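Counting episodes: what did we get for the simulator money?

By Mirjana Milošević

Members who came to the January evening will remember that Živko Angelovski promised us a rig that would gather its own examples while the rest of us were asleep. I said at the time that I would believe it when I saw the logs. I have now seen the logs, all of them, and this item is what I made of them over a good many cups of tea.

For anyone who has joined since: the group has been trying to teach an arm to pick small things out of a tray and set them down again on a bench. The learning program (we call ours Nerora, after the old name on the workshop door) is meant to work this out from recorded attempts. You give it the camera view, the arm's movements and a label saying whether the attempt came off, and you give it a lot of them. The argument has always been over where the lot comes from.

We began with people. Twelve members took turns on the hand controller, and between them they recorded 100 attempts on the real bench before enthusiasm ran dry. I did my share and I can report that it is dull work. Your wrist aches, the gripper goes where you told it to go instead of where you meant, and every second attempt has somebody's elbow in it. Still, when I play those recordings back I know what I am looking at. An object moved because a finger pushed it.

Then we took out a year's licence for Flumex, the simulator, and moved most of the collecting indoors, so to speak. Flumex builds a room, drops an arm in it, changes the surfaces and the clutter and lets a scripted controller try the job. By the time I closed the spreadsheet it had written 3,637 episodes to the club drive. Živko read that figure out with some pride, and fair enough, he did the scripting in his own evenings. My trouble is with what people hear when they are given a figure like that.

So I opened them. Of the 3,637, I was prepared to keep 2,764. The remaining 873 went into a folder called "doubtful", and the reasons were a mixed bag. In some the arm began inside the furniture. In others the success label had been switched on before the gripper had closed on anything, which is a scripting error and can be fixed. A fair few had the camera aimed so that the tray, the whole point of the exercise, was pushed out to one side. I have not thrown any of them away. I only want them kept out of the training set until someone can tell me what the program is supposed to learn from them.

The surfaces are a separate grumble. Flumex swaps textures and colours at random, on the theory that a learner which has met every sort of background will stop paying attention to backgrounds. I understand the theory. I would be happier with it if we had tested it, even once, on our own bench with our own lamp. The brochure has a graph; the graph has no units on it.

The wrist view gives the flavour of what the program gets fed. The fingers are open and empty, there is a great sweep of mottled brick at a tilt, and the tray with its bits and pieces sits well over to the right, on a dark countertop. 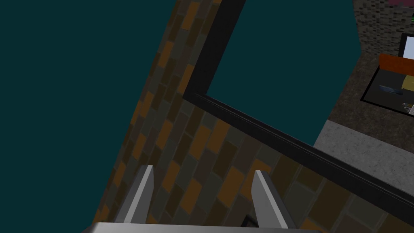
Fakness, writing on the members' list, reckons I am applying a person's taste to a machine's diet: a learner does not need a pleasant view, it needs a varied one, and if we only keep the episodes that look sensible to Mirjana we will end up with an arm that works only in Mirjana's kitchen. The same message asks whether I checked my own 100 hand-driven recordings as strictly as I checked the simulated ones.

The second point stings, and the answer is no. I went back and did it last week. Nine of the 100 would have gone into the doubtful folder by my own rules, two of them recorded by me. One has no ending at all, only the arm hanging about while a conversation goes on off to the side about parking. They have been moved.

On the first point I am less easily persuaded. Variety is a fine thing, but we have never said how much of it we want or along which lines. Varying the brick is cheap. Varying the weight of the object, how slippery it is, or how it tips when it is nudged near one end takes effort, and that is where our arm comes unstuck on the real bench. A thousand wall coverings won't teach it about a pencil that rolls. I looked for the range of friction settings in the Flumex job file and found one value, used throughout. Živko tells me this was a placeholder. It has been a placeholder for every single episode we hold.

There is also the scripted controller to think about. It approaches from the same side each time, closes at the same speed and gives up after the same wait. People are messier. They overshoot, come back, try a second angle. If the learner is meant to recover from a bad start, somebody or something has to show it a bad start followed by a recovery, and at present the only ones we have are in the hand-driven set. I found myself grateful for my own clumsiness.

I am not asking the group to drop the simulator. The licence is paid for and Živko's scripts are tidier than anything I could write. What I would like, before another night's batch is set going, is as follows.

Friction and object weight to be varied, and the ranges written in the job file where the rest of us can read them.

The success label to be set from where the object ends up, and not from a timer.

A random handful of episodes from each batch to be watched by a person all the way through. I will take the first turn.

The Ó Dálaigh bench, which is the one with the good clamp, to be kept free one evening a month for hand-driven recording. Bring a cushion for the stool.

A proper comparison: Nerora trained on the hand-driven set alone, then on the kept simulator episodes alone, then on both, with each version tried on the same real objects in the same order. We have talked about this since before the licence and it has never made it onto the calendar.

Živko has agreed to the label change and has already sent me a revised script, which I have not yet run. He is less keen on the comparison because it ties up the arm for a whole weekend, and he thinks the answer is obvious. I think it is obvious too, and we each have a different answer in mind.

The doubtful folder is open to all members on the club drive. If you look through it and decide I have been too harsh on an episode, move it back and put your initials and a line of explanation in the spreadsheet, in the column headed "Colour me convinced". Please don't rename the files, as the labels are matched by name and it took me most of an evening to sort that out the last time.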